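Simulation Workshop Notebook, Warer group
Entry date: 2022-10-08
Present: Silviu Bratu, Luuk Dijkstra, Thierry Joly (afternoon)
Subject: Susby collection, tabletop set, pocket knife task

The session continued the simulated grasping set opened in September. The target for this object is 300 accepted episodes. At the start of the day 116 were on file; at close the count stood at 197. The scene file was left as Luuk Dijkstra last saved it, with the marble room, the wooden table and the same clutter. The red knife remains the object to be picked up. Start poses for the arm and the knife are drawn fresh for each episode.

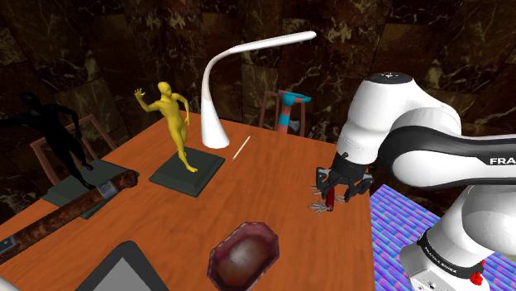
Should failed grasps be kept in the set?
They are kept, in a separate folder, and marked with the step at which the grasp was lost. They do not count toward the 300.

The point was raised by Henk Dekker at the last review and is recorded again in this entry so that the two folders are not merged by mistake during export.

Changes made today:
Operator input is now sampled at the same rate as the joint states. The earlier mismatch left short gaps in the action record.
The episode timer starts at the first arm motion. Before this change, idle time at the start was being stored as if it were part of the task.
The instruction text was reduced to "pick up the red pocket knife". The longer wording used in September is withdrawn.

The knife is used with its tools folded out. Silviu Bratu asked whether a closed version should be added. It was agreed to finish the open version first, as the collision shapes for the thin parts took considerable work and should be put to use.

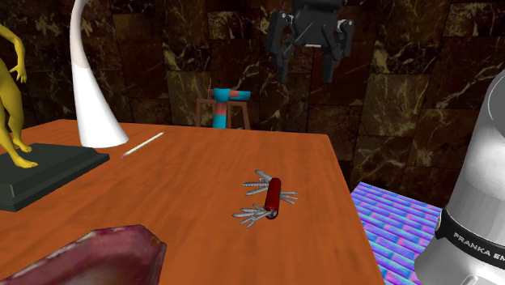 Fig. 2. Knife on the table, tools open, with the gripper fingers spread above it.

Contact remains the weak point. With the physics step at its old setting, the fingers could pass slightly into the blades before the solver pushed them apart - the resulting jump is plain in the force record. Thierry Joly halved the step in the afternoon. Runs are slower, but the jumps no longer appear in the logs he checked. Episodes recorded before the change are to be replayed at the new step, and any that diverge will be dropped.

The close view was also reviewed for use as a second input. 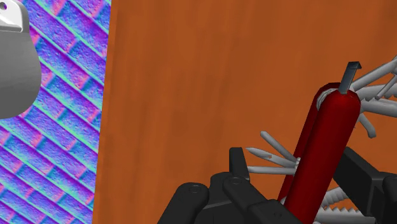

Fig. 3. Close view, knife and gripper against the wood-grain panel.

The brick surface at the left of this view shows the colors of a normal map. Luuk Dijkstra will check the material assignment against the Ivholm asset list. No episodes will be discarded on this account until he has reported.

Open items:
Replay of the earlier episodes (Joly).
Material check (Dijkstra).
Storage request to Toon Van Leeuwen, to be sent before the next session (Bratu).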